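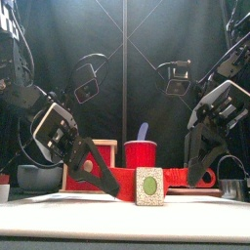

I finally bought an accordion! If you've been reading this blog for a while you'll know I've been threatening to do it ever since my cousin's wedding, when the band's player let me squeeze out a few terrible bars in the car park. Well, it's February 2023, I'm a grown woman with a job, and there is now a second-hand Perić sitting on the chair by the window where I can look at it while I eat my toast.

It cost me 700 pounds, which made me gulp a bit. I'd tried a cheaper one in December and the bellows wheezed like an old dog on the stairs, so I went back to saving. The Perić came from Jolanta Pawlak's shop in Flullwood, up the narrow street behind the chemist's. If you play anything with reeds, go. She let me sit at the back with it for most of an afternoon and only came over once, to move the strap on my left shoulder (I'd had it far too loose, and the whole thing was sliding off my knee every time I pulled).

It's a 72 bass, dark green, with a chip out of the grille that I have already become fond of. I'd gone in quite sure I wanted a full 120, and then I stood up with one on and changed my mind fast. They're heavy! The smaller one has all the chords I need for the tunes I love, and I can carry it to the bus stop without a sit-down halfway.

The sound, though. I don't know how to put it in writing. There's a switch on the right hand that gives you two reeds tuned very slightly apart, so that every note has a shimmer on it, and the first time I pressed it I laughed out loud. Jolanta says this one has been tuned drier than most, so it's more of a ripple than a wobble. I played the same four notes over and over until a man looking at ukuleles moved to the other side of the shop.

The left hand is another matter. All those little buttons and you can't see a single one of them! The C has a dimple in it, and you find your way from there by feel, like looking for the light switch in somebody else's bathroom. My teacher is Haris Dimitrov, who plays with Skostano (you may have heard them at the Bostard folk weekend, they did the long set in the tent when it rained). He has me doing nothing but bass and chord, bass and chord, in waltz time, very slowly, with the telly off. I'm allowed the right hand again when I can do it while holding a conversation. So far I can do it while saying "yes" and "no".

What I hadn't expected is how much of it is breathing. You change direction with the bellows at the end of a phrase, a bit like a singer, and if you get it wrong there's a horrid gulp in the middle of the tune. Azra Nedeljković's old recordings are wonderful for this. I've been listening on the way to work, trying to hear where she turns, and most of the time I can't.

Next on the list is a proper case, as the one it came in has a broken catch and I've been tying it shut with a dressing gown cord. Haris has promised me my first real tune after that, a slow one in G minor. I've already got the sheet music out on the kitchen table.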